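Color Is a Poor Label

Warehouses still sort stock by color, and the practice should be retired. The Kondinlow parts store ran 322 bins on a color code until October, and its pick errors clustered in the blue group.
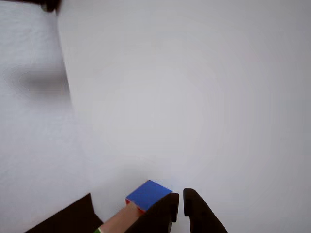

A color code assumes that every part shows the same face to every reader. Many do not. A small block with a blue top and a strip of red along its side can be filed two ways, depending on where the clerk stands. Shape codes and printed numbers avoid the problem – they cost more to apply, and Stornus bins need a wider label holder.

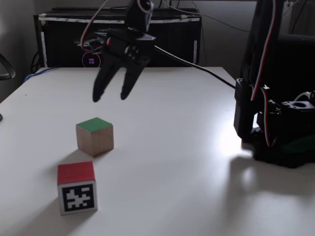

Gripper with its fingers open over a white tabletop.

Vendors answer that color is fast. It is, up to 80 bins. Past that the shades run together, and a clerk under warm lighting reads orange as red. Kondinlow now prints numbers on every bin and keeps color for the aisle signs only.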